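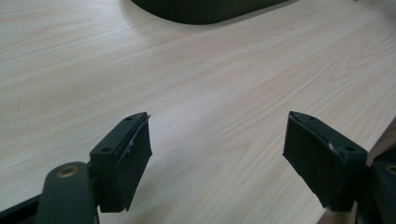
Zultulon、会議用音声基盤を更新 Dondardのコールセンター製品と連携へ

企業向け通話・会議システムのZultulonは、音声基盤ソフトの新版「Fontana」を9月から提供すると発表した。Dondardのコールセンター製品との直接連携が目玉。これまで間に挟んでいた中継サーバーが不要になる。

対象は既存契約企業のうち、保守契約が有効な2,541社。追加料金なし。ただし旧型の卓上電話機を使っている拠点は、先にファームウェアの更新が必要とのこと。更新は管理画面から一括でできる。夜間の時間指定も可。

新版でまず変わるのは、着信の振り分け。オペレーターが会議中かどうか、席を外しているかどうかをDondard側の画面でそのまま見られる。今までは在席情報の反映に最大20秒かかり、その間に鳴ってしまう電話が現場の不満になっていた。新版ではほぼ即時という。

雑音の抑制も作り直した。キーボードの打鍵音、空調、隣席の話し声を別々に処理し、強さは利用者ごとに設定できる。初期設定は「中」。強くしすぎると声の語尾が欠けることがあるため、電話応対が中心の部署は「中」のまま使ってほしいと同社は説明する。

開発を率いたNegin Ranjbar氏は、午前10時からのオンライン説明会で「機能の数より、聞き返しの回数を減らしたかった。お客様に二度名乗らせない、そこが出発点」と話した。社内では応対の録音981件を聞き直し、どこで聞き返しが起きたかを一件ずつ分類したという。多かったのは数字の読み上げと、転送直後の最初のひと言。転送時に音量が一瞬下がる不具合もこの作業で見つかり、新版で修正済みみ。

先行導入したのは通信販売の受付代行を手がけるIlolham。1,000席の規模で、まず夜間帯の受付から切り替えた。担当者によると、移行作業そのものは一晩で終わったが、内線番号の付け替えに手間取った。旧システムで重複していた番号がそのまま残っていたため。移行前の棚卸しを勧めたい、とのこと。

効果については「転送のやり直しは減った印象。数字はまだ出せない」。昼間帯の切り替えは、繁忙期を避けて進める。

質疑では録音データの保存先に質問が集中した。Zultulonの回答は、従来どおり契約企業が指定した場所に保存し、同社側には残さない、というもの。通話の文字起こしは新版には入らない。次の版で検討中だが時期は未定。スマートフォン用アプリの画面も今回は据え置き。

連携を使うには双方の管理者権限が必要。Zultulon側で連携キーを発行し、Dondard側の設定画面に貼り付ける。キーの有効期限は初期設定では無期限で、期限を付けたい場合は発行時に指定する。後からは変更できず、再発行になるので注意。

なお、旧版のサポート終了時期は現時点で発表なし。旧版と新版の混在も可能だが、在席情報の即時反映は両端が新版の場合に限られる。拠点ごとに段階的に切り替える企業は、受付部門を先にするのがよさそうだ。

価格。新規契約は席数に応じた月額制で、料金表は提供開始にあわせて公開される見通し。販売店経由の契約は各店に問い合わせを。説明会の録画と資料は、登録者向けページで順次公開さる。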